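机器什么时候才能替我收拾桌子

11/23/19

上个月家里又为洗碗的事吵了一架。吵到最后,我太太说了一句:你不是天天看机器人的新闻吗,怎么还没有一台能洗碗的?我没答上来。后来躺在床上想了半天,觉得这个问题值得写一篇,写给她,也写给每隔几天就给我转发“家务机器人即将普及”的几位老同学。

先交代一下我的立场。我在工厂里待过八年,做的是产线调试,后来转到一家叫 Grukine 的小公司做售后,跑过不少车间。机器臂我见得多了,焊接、码垛、涂胶,它们干得又快又稳,比我见过的任何一位老师傅都稳,这一点我服气。可是车间里的活儿有个前提:零件从哪里来、朝哪个方向、差几毫米,都是有人事先安排好的。夹具歪了一点,整条线就停在那里亮红灯,等着我这样的人半夜打车过去。

家里没有夹具。家里有的是揉成一团的袜子,有倒扣在碗上的锅盖,还有充电线。

我特别想说说线。软的东西一直是机器的克星,衣服、塑料袋、面团,都不好对付,可我觉得线比这些还讨厌。毛巾你抓起一个角,大致知道剩下的部分会往下垂;线你抓起一头,另一头在哪里、有没有勾住桌腿、中间有没有打圈,全看运气。人是怎么收耳机线的?一只手拎着耳机,另一只手顺着往下捋,捋到插头的地方捏住,绕几圈,塞进抽屉,整个过程眼睛可能还盯着电视。我试过闭着眼睛收,也能收,就是慢一点。手指上的那点感觉,比眼睛管用得多。

所以我每次看到展示,都不太关心机器臂能不能拿起一个杯子。杯子是硬的,形状不会变,多练练总能拿起来。我想看的是它碰到带线的东西怎么办。 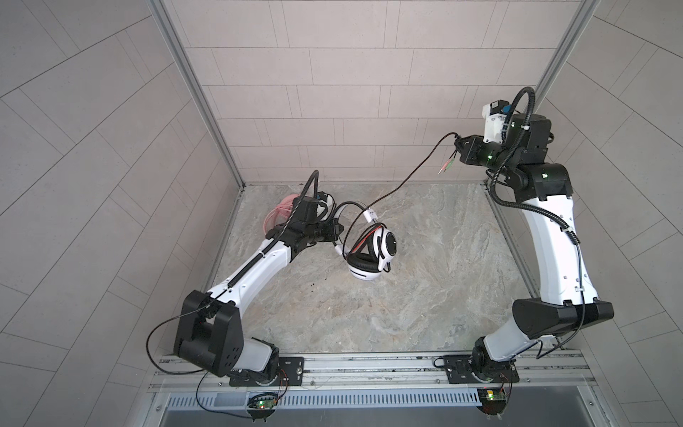 左臂夹着头戴式耳机,绿色和粉色两个插头垂在右臂的夹爪旁边,还差一点点。

差的这一点点,就是我想讲的全部内容。耳机本身已经被夹住了,这部分我没有意见。难的是那两个插头。它们是悬着的,左边的手稍微一动,这头就会跟着晃;右边的夹爪要等它晃到哪里再合拢?夹早了是空气,夹晚了也是空气。就算夹住了一个,另外一个还在旁边荡着。再说两只手的配合,拉得紧了怕把线扯坏,松了又拖到地上去。这些事人从来不用想,机器却每一件都得有人替它想好,或者拿一大堆数据喂给它,让它自己琢磨出来。

Vojtěch Koubek 是我以前在 Pustimum 项目上的搭档,现在还在做双臂这一块。我把上面这段话发给他,他回了我很长一封邮件,大意是我太悲观。他的理由是,五年前连两只手同时动而不互相打架都算成绩,现在已经能拿软的东西来练了,进步是实实在在的。我承认进步。可我问他一句:如果把这套东西搬到我家客厅,你敢不敢让它收我儿子的耳机?他隔了两天才回,说客厅的光线不好控制。

这个回答我很熟悉。以前在车间,客户问我为什么演示时好好的,到了现场就不行,我也是这么说的:光线,地面不平,来料批次不一样。每个理由都是真的,加在一起就成了“还不行”。

你看那张照片里,干活的地方是个小隔间,三面贴着灰砖,地上除了几粒碎屑,没有别的杂物。我家的桌子什么时候这么干净过?书桌上此刻有一副眼镜、两支没盖笔帽的笔、一包拆开的饼干、一沓没交的水费单,耳机线压在水费单下面,另一头插在电脑后面。要收这副耳机,第一步得先把插头拔下来,拔之前还要判断现在能不能拔,万一正在开会呢。光是“该不该动手”这个问题,就够机器想一阵子了。

有人会说,扫地机器人不是已经进了千家万户了吗?没错,我家也有一台,Plirkus 牌的,买的时候说明书上写着可以识别障碍。我记过一次账,从三月份开始,它前后出动了178次,其中30次是我把它救出来的,大部分都是卷进了线里。有一回它把台灯的电线吞了进去,灯倒在沙发上,好在没有碎。现在我每次按下开始键之前,都要趴在地上先收一遍线。我太太说得很准:你买了个机器,然后你给它当保洁。

扫地还是家务里最简单的一种。它只需要在一个平面上来回跑,不用拿东西,不用判断轻重。从扫地到收耳机,中间隔着的距离,我觉得比从算盘到扫地机器人还要远。当然这是我的感觉,没有数据支持,欢迎同行来骂。

我也想过反过来的办法:既然机器不适应家,能不能让家适应机器?我们在车间里一直就是这么干的。所有的线统一收进线槽,碗只买一种规格,衣服全挂着不叠。技术上讲得通,我甚至画过一张草图,给儿子看,儿子说像医院。我太太没看完就走开了。后来有个住在北边的朋友跟我说,Lý 那边有家餐馆的后厨就是这样改的,盘子全部换成同一个尺寸,洗碗倒是真的不用人了,摆盘子的人却多请了一个。我没有亲眼见过,姑且当作听来的。

那么车间呢?车间里插线、理线这种活儿,现在多数还是人在做。你拆开任何一台家电,里面那一捆捆线束,多半是某个人一根一根插进去、扎起来的。我在产线上见过一位大姐,插一组接头不用低头看,手上咔咔几下就完了,旁边的工程师拿着秒表站了一上午,最后在报告里写“暂不建议自动化”。那份报告我还留着。

我并不是说这件事做不成。两只手一起去对付一根软塌塌的线,这个题目选得很老实,比端着咖啡鞠躬的那种表演强太多了,我愿意继续看下去。我只是希望下次有人告诉我“快了”的时候,顺便讲清楚几件事:连续做一百次,有几次要人伸手帮忙?换一副没见过的耳机行不行?线打了结怎么办?旁边有没有人手里攥着急停按钮?这几个问题答得出来,我就请他吃饭。

至于洗碗,我和太太商量的结果是买一台洗碗机。它不会把碗从桌上端过来,也不会把洗好的碗放回柜子,这两头还是我的事。安装师傅定了下周来,说水槽下面那根管子得改,改管子的钱要另算。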